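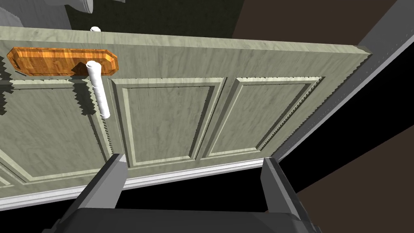

I've been playing Miswood every evening since September, and I think I've finally got to the point where I can say I love it without my sister rolling her eyes at me. It's a slow little building game where you inherit a run-down guest house in a town called Mimivbridge and do it up room by room, and oh, the hours I've lost to it! My weakness is doors. I like a green one, a pale sagey sort of green with a bit of wood grain showing through and proper recessed panels, and if you look up at one from low down you can see the moulding round each panel has its own tiny jagged shadows. I could have bought a new boiler with what I've spent on doors (4000 coins, if you must know), but the guests don't seem to mind the cold yet.

The bit I'm stuck on is Hollis, the grumpy lodger on the top floor. He wants 50 jars of plum jam before he'll hand over the attic key, and I've made 20 - the trees only fruit once a season, so I'll be at it a while. I did try buying some from the market, but he can tell, the old so-and-so, and he sulks for days.

Anyway, I'm off to put the kettle on and water the plums. If anyone's got past Hollis, do tell me what's in the attic, or at least give me a hint!

206 shares

2 comments

Ngaio Kereama
Feed the trees with fish scraps, you get a few extra plums that way. Not saying a word about the attic!

Onon
I gave up on the jam and just kept painting the hallway - lovely post x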